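4. Construction and bench work

The grippers were built in the shared workshop at Teston between October and the end of term. Each one is a parallel pair of fingers driven by a single screw, carried in a printed housing. Severin Zwahlen drew the housings and Idun Rustad did the finger pads. The first set of pads was cast too hard and slid on anything smooth, so the compound was changed and a second set was cast on a Thursday evening.

Maximum opening was set at 163 mm. The earlier drawing gave less, which ruled out most household boxes. Finger travel is symmetric to within 2 mm over the full stroke, measured with callipers at each end.

The handling work used a storage container approached from its two ends by one gripper each.

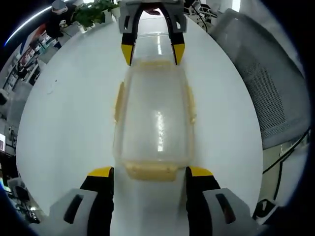
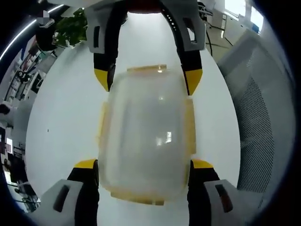

Closing force was the main difficulty in this part of the project. A thin-walled box bends inward well before the pads lose grip, and once the wall has bent the contact patch moves towards the fingertip. The yellow tips therefore matter more than the black inner faces when the fingers are placed at the corners of a clear or cloudy box, and the latch tabs along the long sides limit how far back the fingers can be set. Lahcen El Khatib reduced the screw current limit from 64 to 35 per cent of the driver's rating. At the lower setting the walls stayed within the bend we had allowed, and the stroke took longer to complete.

Two faults remained at the time of writing. The left-hand housing on the second gripper has a crack at one screw boss, repaired with epoxy and not reprinted. The limit switch on the same unit triggers early if the cable is pulled sideways. Leif Berge has proposed a clip for the cable, but it has not been fitted.

4.1 Alignment of the two grippers

With both grippers on one object, any height difference between them tilts the load. Alignment was done by eye, using the rim of the box as a reference. A printed gauge was drawn but the file was scaled wrongly and the part was scrapped. The correct file is in the project folder under the name Gistano.

Related reports
Sutanto: a low-cost screw drive for small grippers
Casting soft finger pads in the workshop
Philomena Baidoo: cable routing on the Grotport arm
Workshop induction notes, Teston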